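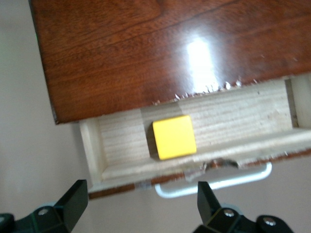 Gosselin bedside cabinet, secondhand
Reviewed by Innes Strachan, 2014-01-19

I bought this in November from Dougal Matheson, who was clearing a flat and wanted 40 for it. It has been beside the bed since then and the drawer gets opened every day.

The top is the reason to buy one. It is a glossy reddish brown with some darker streaks, and the grain has a bit of figure in it toward one corner. The gloss is high enough that the ceiling light shows up as a white patch. If you read in bed with a bright overhead light you may find that annoying. A lamp with a shade is better.

The front edge of the top is poor. The finish and veneer have flaked off in a ragged strip, and the pale chips are easy to see against the brown. Dougal told me about it before I paid, so no complaint there. I tried a Brelleter wax stick on a short length at one end and it came off on my sleeve within a week. I have left the rest alone. Veneer this chipped needs a new strip glued on or a proper filler, and I have not decided which.

The drawer is better than the outside suggests. The inside is plain pale wood, unfinished, with a few dark specks and smudges on the bottom. I went over them with a damp cloth and then fine sandpaper, and gave up. The side is a decent thickness. It ran stiffly at first -- candle wax on the runners fixed that.

Unfinished wood does mark, so I would not keep pens or hand cream in there without a liner. Small things also slide to the back if you shut it hard.

I looked at a new Dorkimo cabinet before this one. The drawer felt flimsy and the top had no grain to speak of.

Good: the color, the drawer, the price.
Bad: the front edge, glare, bare wood inside.

4 out of 5. It would be a 3 if you paid much more than I did.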